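Preguntas frecuentes

Inicio · La casa · Tarifas · Cómo llegar · Preguntas frecuentes · Contacto

Casa Marras, habitaciones y mesas para escribir en el valle de Clusau

Llevamos suficientes temporadas contestando los mismos correos como para haber aprendido dos cosas: que la gente no lee las páginas de preguntas frecuentes y que, aun así, conviene tener una para poder mandar el enlace. Si ha llegado por ese camino, bienvenido. No le guardamos rencor.

¿Qué es exactamente Casa Marras?

Una casa de huéspedes con biblioteca, pensada para personas que tienen que terminar algo: una novela, una tesis, una traducción, la declaración de la renta. Damos cama, desayuno, cena y una mesa. El talento lo trae usted de su casa.

¿Tengo que ser escritor para alojarme?

No. Hemos tenido compositores, opositores y una señora que vino a ordenar las recetas de su madre y fue la única de aquella semana que cumplió el calendario. Lo único que pedimos es que no venga a celebrar una despedida de soltero. Ya ocurrió una vez. El seto todavía se acuerda.

¿Cuántos días hay que quedarse?

Mínimo tres noches. Los dos primeros días se van en colocar los lápices y descubrir que se ha olvidado el cargador, así que una estancia más corta nos parece un gasto triste. El máximo son 38 noches, cifra que fijamos después de que un huésped empezara a recibir aquí el correo.

¿Cómo se reserva?

Por el formulario de contacto o por teléfono, de cuatro a siete de la tarde. Contesta Ornella Parisi, que lleva la casa y el libro de reservas, un libro de verdad, con tapas. Si le pregunta dos veces por la fecha es porque la está escribiendo a pluma y no le gusta tachar.

Se paga una señal del 20 % y el resto a la llegada. Aceptamos tarjeta y transferencia. Ejemplares dedicados de su última obra, con mucho gusto, pero aparte.

¿Y si tengo que cancelar?

Hasta dos semanas antes devolvemos la señal completa. Después, se la guardamos para otra estancia dentro de la misma temporada. La crisis de fe en el propio manuscrito no se considera causa mayor; si lo fuera, habríamos cerrado el primer invierno.

¿Cómo se llega sin coche?

En autobús hasta Ulley y luego cuatro kilómetros a pie o en el taxi del pueblo, que es uno. Avísenos con un día de antelación y lo encargamos nosotros. Los miércoles el taxista no trabaja y no hay suma de dinero que lo convenza, lo hemos intentado.

En coche, no haga caso al navegador cuando le proponga la pista forestal. Es más corta, sí. También tiene un vado.

¿Hay wifi?

Hay wifi en el comedor y en la biblioteca hasta las diez de la noche. En las habitaciones llega a ratos, según el grosor del muro y el ánimo del aparato. Algunos huéspedes nos piden que les cambiemos la contraseña y no se la demos. Es un servicio gratuito y lo prestamos con cierto placer.

¿Qué hay en la biblioteca?

2.000 volúmenes, muchos diccionarios y un exceso de novela policíaca que atribuimos a donaciones. El catálogo se consulta con Mosivora, un programa de fichas que nos instaló una sobrina y que funciona bien siempre que no se busque por autor. Los libros no salen de la casa. De los últimos que salieron seguimos esperando noticias.

¿Cómo son las mesas de trabajo?

Grandes, que es lo que pide todo el mundo, y despejadas, que es como duran hasta la primera tarde. Cada huésped recibe una y la coloca a su gusto. Nuestra única recomendación es dejar los adornos al fondo, donde no los alcance el codo.
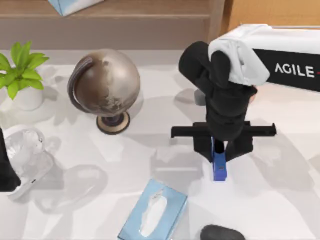
Planta, globo terráqueo y sitio para los papeles.

¿Puedo mover los muebles?

Las sillas y las lámparas, sí. Los armarios, no: el suelo está inclinado y hay un equilibrio que preferimos no estudiar.

¿Se oye ruido?

Gallos a las cinco, campanas a las siete y a partir de ahí un silencio considerable. Entre las nueve y la una pedimos no hablar en los pasillos. Las llamadas se hacen en el jardín, junto al cobertizo, donde además hay la única cobertura decente. Leer en voz alta los diálogos propios está permitido con la puerta cerrada.

¿Qué se come?

Lo que haya. La cena es a las ocho y media y consta de sopa, un segundo y fruta o queso. Cocinamos sin carne y sin gluten si se nos avisa al reservar; si se nos avisa con la sopa servida, cocinamos una tortilla. El vino de la casa va incluido y no pretende nada.

¿Admiten animales?

Perros tranquilos, previo aviso. Gatos no, por respeto a la titular, que tiene once años y duerme donde le parece, incluida su silla.

¿Leen manuscritos?

No.

¿Y si es solo el primer capítulo?

Tampoco. Pero los viernes, después de cenar, quien quiera puede leer cinco páginas delante de los demás. Hay reloj de arena. Al terminar se aplaude y se recogen los vasos.

¿Cuánto cuesta la semana entera?

467 euros por persona en habitación individual, con media pensión. La doble y las estancias largas están en la página de Tarifas, que también tiene enlace y que tampoco lee nadie.

¿No encuentra su pregunta?

Escríbanos. Si se repite lo suficiente, acabará en esta página.

Volver arriba · Aviso legal · Política de cookies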